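Textile Care Board > Bedding and Woven Goods
Topic: Folding striped items on the guest bed

Shuzhen Wei
Posted 16:10

Members are asked for their views on a point of practice. At Sarmiento House the bed serves as the folding surface in each guest room, and the woven plaid cover stays on while this is done. Our guidance, revised in November, permits it. A colleague considers that it pulls the weave. 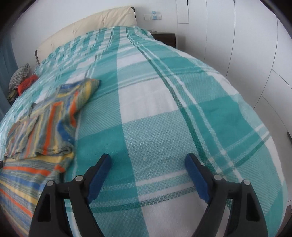

Plaid cover in teal, aqua and white, striped item at left.

The cover measures 127 cm across the top and is washed separately.

flekmont_linen
Posted 16:34

I would not permit it. A textured weave catches on buttons and zips, and we withdrew two covers last year for that reason. A Bralier folding board costs very little.

Nahuel Herrera
Posted 17:02

I must disagree with the previous reply. We have 56 rooms and fold on the bed in all of them. Damage has come from the washing machine, chiefly at 75 minutes on the long cycle.
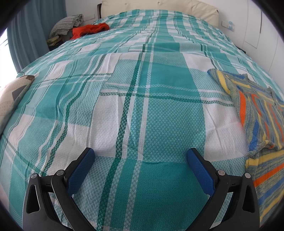 Nahuel Herrera

Small wrinkles across the middle of the cover are to be expected and should be smoothed by hand towards the head of the bed. Striped knitwear should be folded flat and never hung.

flekmont_linen
Posted 17:20

Wrinkles were not my concern. Pulled threads were.

Shuzhen Wei
Posted 17:41

Both points are noted. Could Mr Herrera confirm whether garments with zips are excluded?

Nahuel Herrera
Posted 17:48

They are. Those are folded on the desk.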